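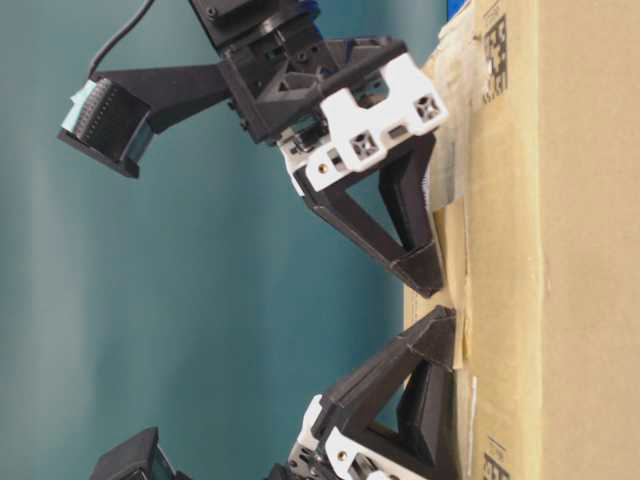
Vinegar at the Table

The sour element of a meal has long been treated as a finishing touch, added in drops and seldom discussed. At Bakilana, the cookery school in Drutden, it is now the subject of a course of its own, open to home cooks as well as to those working in professional kitchens.

The course was devised by Nia Beddoe and Aled Rosser, who teach it jointly over 5 evenings. Students begin with plain cider vinegar, tasted neat and then in a simple broth, before moving on to malt, rice and sherry vinegars. Each is tried with the same dish of braised onions – a choice Ms Beddoe defends on the grounds that onions are sweet, cheap and forgiving.

Pickling occupies the second evening. The school's standard brine uses 30 grams of salt to a litre of liquid, and students are encouraged to alter the sugar before they alter anything else. Cucumbers are salted and left for two hours, then rinsed and pressed in a cloth. Mr Rosser prefers a weaker pickle, eaten within the week.

"Most cooks add acid too early," he said. "It dulls over a long simmer, and they answer by adding more salt."

Later sessions deal with dressings, marinades for oily fish, and a sharp plum relish which Eleri Humphreys, a former student, now makes each August for her restaurant. Her version includes mustard seed and a little black pepper, and is served with cold pork.

Classes begin at seven on Monday evenings. Aprons and jars are provided.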